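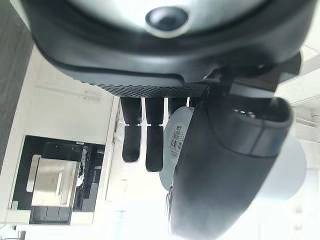 ## November, wrist camera: extrinsics and the self-mask

Started 9:40. Lihua is at the other bench until lunch, so I write everything here and she can read it later.

The problem is still the same as in my last entry. The perception node takes parts of our own hand for obstacles. The planner then refuses the approach with "start state in collision", or it makes a very long way around nothing. In the wrist view the housing and the fingers take a lot of the picture, and the black cylinder on the right hides much of what is behind it. The third and fourth finger are mostly hidden from this view, only the short upper parts come out. The old mask was drawn for all four fingers in full, so it was wrong before we started.

### What I changed

1. Removed the hand-drawn mask from `wrist_filter`. It was one fixed polygon and did not know the joint angles.
2. The mask is now rendered from the hand model at every frame, with joint states taken at the image time stamp. Before, we used the latest joint state, and during motion this gives a delay of 40 ms. You can see it very clearly in the overlay: the fingertips come out of the mask on one side.
3. Added the bracket and the cylinder to the model as simple shapes. The bracket is two boxes. Jinfeng has a proper mesh, but it has too many triangles for rendering at this rate.
4. Grew the mask by 5 pixels. I tried smaller and the edges of the fingers still leak into the point cloud.

The camera image is sideways against the room. I do not rotate it in the driver. Rotation is only in the viewer, and please keep it like this. Lingyun rotated it in both places last month and we lost one afternoon for that.

### Replay on old logs

I replayed the recorded approaches from the Han folder. With the new mask 97 percent of the frames have no own-hand points left in the cloud. The remaining bad frames are nearly all from the moment when the fingers start to close. I suppose the joint states come a bit late there, but I did not prove it yet. To check: compare the motor time stamps with the host clock.

False obstacles on the left side of the view are a different matter. The steel interior of the built-in appliance gives reflections, and the depth there is nonsense. The white area next to it is overexposed, so there we have no depth at all. I made two attempts:

- lower the exposure: the white wall becomes better, but the black fingers lose all the texture and the tip tracker stops working
- confidence threshold higher: removes the reflections and also the thin ledge, which is a real thing the arm can hit

I went back to the old exposure. For the ledge I put a static box in the planning scene. It is not elegant, but the counter does not move.

### Planner

After the mask was in, I ran the approach motion 5 times on the real arm at low speed. Every plan was accepted in the first request. One run stopped in the middle with a velocity limit warning on the wrist joint, and I could not repeat it. The log is saved with the note "wrist vel", in case Jinlong wants to look.

The label on the white roll cannot be read from this distance, the print is too blurred. Hongmei asked if we can use barcodes to identify the items instead of the classifier. With this camera and this focus setting I would say no. The fixed camera may be able to do it, if the item is first turned to face it.

### Open points

- Clock comparison motor/host (me, next session)
- The mask renderer takes one full CPU core. Move to GPU or render at half size?
- Ask Jinfeng for a reduced mesh of the bracket
- The Proltora config still loads the old mask file if it finds one in the folder. I deleted it on this machine only! On the other machines please delete it by hand until I fix the launch file.
- Calibration target is back in the drawer under the screen

Branch is `wrist-selfmask`, not merged. Lihua, please look first at the time stamp lookup. When a joint state is missing I hold the last one, and I am not sure this is safe when the hand moves fast.

Stopped 16:15, arm parked, brakes on.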